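Whole-Body Reference Tracking for Household Tasks: Notes on the June Results

Posted Mon 8 November by Nikola Michalski

This post sets out the main findings of the work our group carried out under the Eris project, and in particular the comparison between separate and joint control of the arms and legs of a full-size humanoid. A longer technical report is in preparation with Kelly Magalhães, who designed the training procedure and is responsible for most of the analysis reported below. I have tried to keep the present account readable for colleagues outside the field.

The question is an old one. A humanoid working in a home must reach for things placed at different heights, and each reach disturbs its balance. The usual practice is to divide the problem. One controller keeps the robot standing, a second moves the arm, and the first treats whatever the second does as a disturbance to be resisted. The arrangement is easy to build and easy to debug. Its weakness is that the legs learn of a reach only once the body has begun to tip, and by then the correction has to be large.

Our method, which we call Sowa in the internal documents, trains a single policy over the whole body. The policy receives a short window of the intended hand path and is free to shift the hips or take a step before the arm extends. Training was done in simulation with 4,000 parallel environments. The reward contains a term for hand error, a term for effort and a small penalty on foot movement. The weight on this last term proved to be the most sensitive setting in the entire study. Set too high, the robot stood rigidly and leaned. Set too low, it shuffled without pause, even when the target was well within reach.

Evaluation was carried out in a small furnished room with a long table and a refrigerator. Two families of target were defined: a high target at the refrigerator door, and a low target at table height. The separate controller was used as the baseline throughout, with identical targets and identical starting positions. 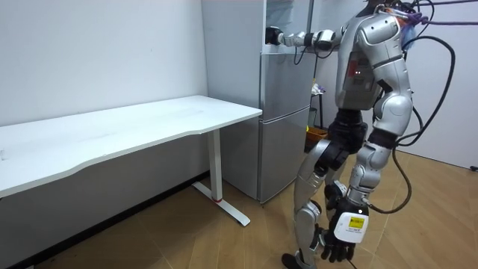
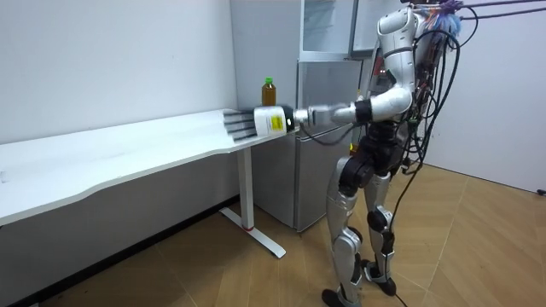

Reaching at two heights: the upper part of the refrigerator (first picture) and the table, with the bottle behind the hand (second picture).

We recorded 457 trials with the Sowa policy. Of these, 415 ended with the hand inside the tolerance region and both feet settled. The baseline was run for the same number of trials and met the same condition in 381. The gap was concentrated in the high targets. At table height the two methods were close enough that I would not wish to claim a difference, and Kelly Magalhães has asked that the report say so plainly.

The reason for the gap at the high targets appears to be timing. Under the joint policy the hips begin to move ahead of the shoulder, and the step, when there is one, is short. Under the baseline the step comes late and tends to be longer, so the hand is carried off its path and must be brought back. Joint logs support this reading, though the logging rate at the ankles was lower than we would have liked.

Several limits should be stated. All trials used one room and one arrangement of furniture. The power and data cables remained attached, and their weight was not modeled in simulation. We added a random force at the upper back during training as a substitute, and this helped, but it is a crude measure — the pull of a real cable changes with posture in ways that a random force does not reproduce. Finally, the tolerance region concerns the position of the hand only. The results say nothing about how well either controller would hold an object once it had been grasped.

Work on the last point has begun under the name Lusach, which adds contact forces at the fingers to the inputs of the policy. Early runs in simulation are unstable when the hand meets a fixed surface, and the effort term will probably have to be rewritten.

Requests for the training configuration may be sent to me at the Dundulach laboratory. The reward weights will be released together with the report. The ankle logs require some cleaning first and will follow separately.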